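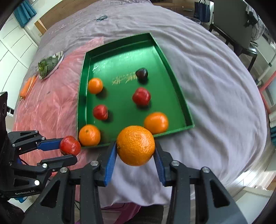 **Obst auf dem Tablett lagern: bringt das was?**

**quittenkorb** schrieb:
In meiner Einzimmerwohnung ist die Küche so klein, dass ich Obst und Gemüse nach dem Einkauf auf dem Bett sortiere und dann auf Schalen und Tabletts verteile. Jetzt lese ich überall, man solle Obst flach und einlagig lagern, dann halte es viel länger. Stimmt das, oder will mir da bloß jemand Tabletts verkaufen? Von Hutetti gibt es eins für 41 Euro, angeblich »frischeaktiv«. Ich habe meine Zweifel.

**Darcy Ross** schrieb:
»Frischeaktiv« ist Werbesprech. Ein Tablett ist ein Tablett. Einlagig lagern ist trotzdem sinnvoll: Druckstellen faulen zuerst, und du siehst sofort, wenn eine Mandarine schimmelt. Das schafft aber auch der Deckel vom Schuhkarton.

**veloso_fan** schrieb:
Sehe ich anders. Mein Tablett von Veloso hat einen hohen Rand, da rollt nichts weg. Im Korb hatte ich ständig Matsch ganz unten. Seit September kaum noch etwas weggeworfen.

**Darcy Ross** schrieb:
@veloso_fan Und im September hast du nicht zufällig auch angefangen, weniger zu kaufen? Solche Erfolgsmeldungen kenne ich von der Zitine-Dose. Die hat mir drei Wochen lang welken Salat beschert.

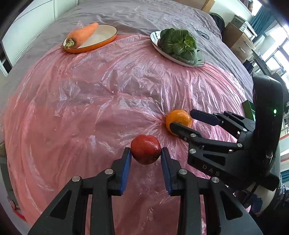

**quittenkorb** schrieb:
Beim Gemüse bin ich noch skeptischer. Meine Mutter schwört darauf, alles erst auf Folie auszubreiten und in Ruhe durchzusehen, bevor es irgendwohin geräumt wird. Gut, das mache ich mit, die Überdecke bleibt dann wenigstens sauber. Aber muss wirklich jede Sorte ihr eigenes Geschirr haben? Die Möhre auf der ovalen Schale mit dem orangen Rand, der Pak Choi auf der Platte daneben, Apfel und Mandarine vorn über der rosa Folie: hübsch, nur bezweifle ich, dass ein Pak Choi davon auch nur einen Tag länger knackig bleibt.

**Rosaire Chan** schrieb:
Tut er auch nicht. Pak Choi gehört in ein feuchtes Tuch und dann ins Gemüsefach, auf dem Teller wird er schlapp. Möhren genauso, Grün vorher ab. Das Trennen selbst würde ich aber verteidigen. Äpfel geben Ethylen ab, und Blattgemüse neben Äpfeln wird schneller gelb.

**Darcy Ross** schrieb:
Das Ethylen-Argument kommt immer. In einem gelüfteten Zimmer mit einem einzigen Apfel? Den Effekt möchte ich sehen.

**Rosaire Chan** schrieb:
Im geschlossenen Fach siehst du ihn. Offen im Zimmer ist er klein, da gebe ich dir recht. Mandarinen stört das Ganze kaum, die leiden eher unter Heizungsluft.

**quittenkorb** schrieb:
Also Gemüse in den Kühlschrank, Obst einlagig, und das Zimmer nicht überheizen. Dafür brauche ich keine 41 Euro auszugeben. Pflaumen habe ich bisher übrigens immer mit den Zitrusfrüchten zusammengelegt, das ging gut.
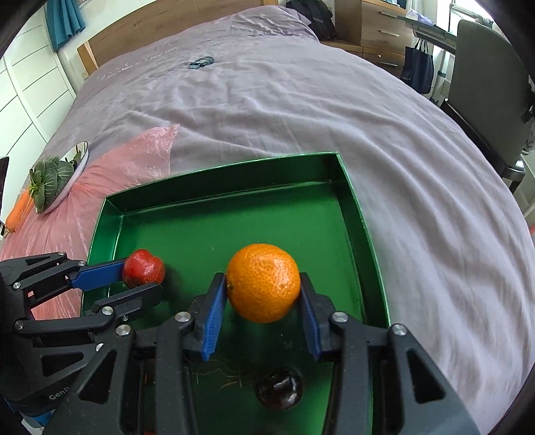 Erdbeeren wasche ich erst kurz vor dem Essen, da lasse ich mir nichts anderes einreden. Das Essigbad habe ich zweimal probiert und keinen Unterschied bemerkt.

**plivo114** schrieb:
Beim Essigbad muss ich widersprechen! Bei mir halten Erdbeeren damit locker bis zum Wochenende. Man muss sie danach nur wirklich trocken kriegen, sonst ist alles umsonst. Ich nehme die Salatschleuder von Plivolport, mit Küchenpapier ausgelegt.

**Darcy Ross** schrieb:
Erdbeeren in der Salatschleuder. Und dann über Druckstellen wundern.

**plivo114** schrieb:
Langsam drehen, Darcy. Probier es aus, bevor du meckerst.

**quittenkorb** schrieb:
Ich teste es mit einer halben Schale, die andere Hälfte bleibt ungewaschen. Ergebnis kommt in 8 Tagen, falls dann noch etwas übrig ist.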